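Cleaning an upright glass panel

Free-standing glass on a worktop or desk shows smears more readily than a window, as room lighting strikes it from several angles. Work from the top down and finish one face before starting the other.

Remove dust first with a dry microfibre cloth. Mix 2 parts water to one part white vinegar and spray the cloth, never the glass. Liquid sprayed on the pane runs down and collects in the fittings, where it leaves a white crust. Wipe in overlapping horizontal strokes, then dry with vertical ones. Any streak left behind can then be traced to the correct pass.
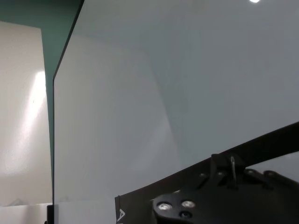 Edges need separate treatment. Fold the cloth over the edge and draw it down once at light pressure. Check for chips beforehand under a torch held low. Small roughness can be dressed with 3000 grit wet paper; a chip deep enough to catch a fingernail is a job for a glazier.

Support the panel with one hand while wiping the opposite face. Tighten clamp screws by hand only, with the pane at 90 degrees to the top.

Comments

Flurina Kofler: Vinegar dulled the finish on my clamps. I use plain water near metal now.

Ottavio Bassi: Does this work on acrylic?

Fulvio Caputo: Ottavio, skip the wet paper on acrylic. It hazes.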